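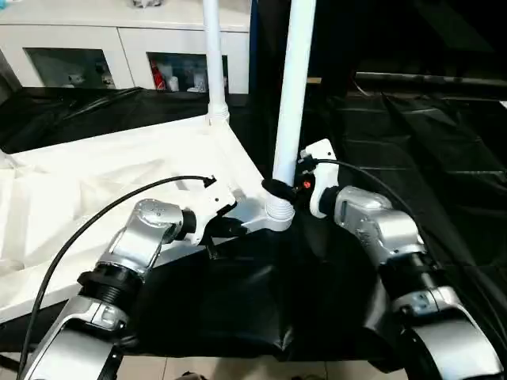 Should a school robotics club spend its whole spring on one boring task?

Ours should, and I'd say most clubs should try it once. Pick a dull job, stay with it till June, skip the trophy.

Quick background. I help out with the club at Destcombe, Monday nights. Last year we did the Azar competition. 2 minutes on the mat, months of building for it, then everything back in the bins. Fun, sure. But ask the kids what they learned and you got a lot of shrugging. Mostly how to drive fast.

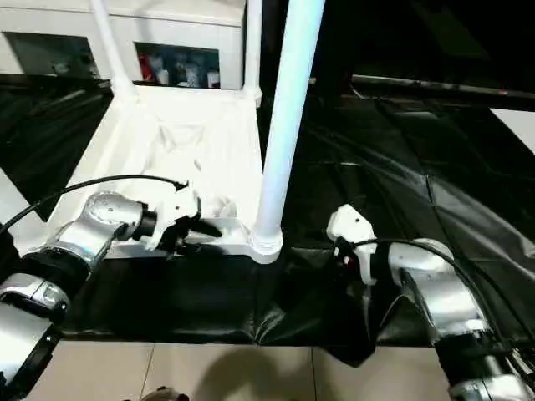 So this year, no mat. Long jobs, slow arms, stuff that bends and slips. Cloth is awful by the way. Poles aren't much better. The kids complained for weeks and then they started writing things down, wich they never did for Azar. Grip angles, cable slack, who changed what. One notebook is up to 43 pages.

Parents ask where the medals went. Fair question. Medals look good in the hallway and the Vistel grant form has a box for them. I left it blank and we got the money anyway, around 50 dollars less than the year before. I can live with that.

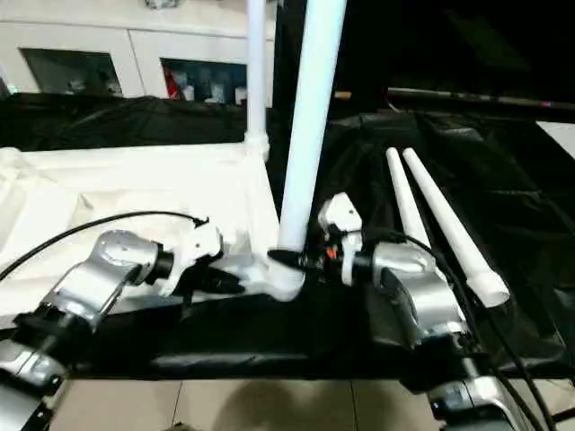

Competitions reward the one good run. A job wants the same run 100 times, and thats a different kind of kid you end up teaching. More patient, a bit more stubborn too. The Duvwood club is going back to the mat next fall and good luck to them. We're staying put.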